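Cup holders, trays and consoles: keeping the inside of the car tidy

Most of the mess in a car starts in the console. Coffee drips, coins stick to the bottom of the cup holder, and by February there's road salt in everything. These are the jobs I do on our own wagon and the supplies I keep for them.

## Cleaning sticky cup holders

- Take out the rubber liners if yours has them and soak them in hot water with a squirt of dish soap.
- For holders that don't come apart, pour in 300 mL of warm water, but only if the well is one solid moulded piece. If there's a seam or a light in the bottom, use a damp cloth.
- Leave it 9 minutes, then soak the water up with an old towel.
- Work around the bottom edge with a cotton swab or a toothbrush.
- Dry it completely before the liner goes back in.

Muffin papers fit most cup holders and can be thrown out when they get dirty. Silicone ones last longer and can go through the dishwasher.

## Stopping things from rattling

Sunglasses, keys and loose change all make noise in a hard plastic tray. Cut a piece of non-slip drawer liner to fit. Make a paper pattern first, trace it onto the back of the liner and cut just inside the line.

I buy the Cullard liner because it's thick enough to lie flat. The thinner rolls curl up at the corners after a few hot days. One roll did all our door pockets and the glovebox.
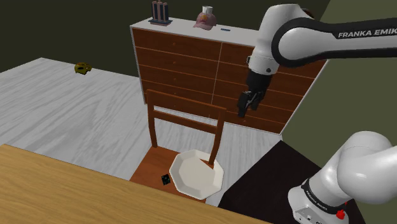

*Chair, plate and dresser, with the arm above.*

## Holders that are too big or too small

A travel mug that tips over at every corner needs packing around it. Pipe insulation from the hardware store works well. Cut a short length, slit it down one side and wrap it around the inside of the well. Trim it until the mug lifts out with one hand.

If the holder is too small for a water bottle, buy an expander that locks into the existing well. We have the Grerer one. Check these before you order:

1. Measure across the top of your holder and again at the bottom, as many of them taper.
2. Make sure the gear shift still moves through its full range with a bottle in place.
3. Check that the armrest lid will open.
4. Look at the height. Ours is 8 cm taller than the console and I wouldn't want it any higher.
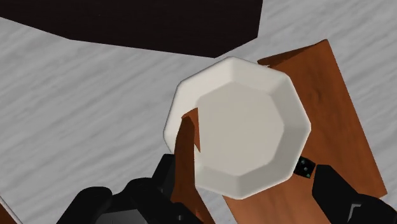

## Crumbs under the seats

Slide the seat all the way forward and vacuum from behind, then all the way back and vacuum from the front. A crevice tool with a bit of old hose taped to the end will reach the rails. Don't oil the rails unless the manual tells you to, as it picks up grit.

For the gap beside the console, a strip of foam does the same job as the fillers sold in stores. Keep it clear of the seatbelt buckle.

## Smells

Spilled milk has to be dealt with the same day. Blot it, wet the spot with cold water, and blot again. Sprinkle on baking soda, leave it overnight and vacuum it up in the morning. An open box of baking soda in the cargo area will help with wet dog, but wedge it in so it can't tip.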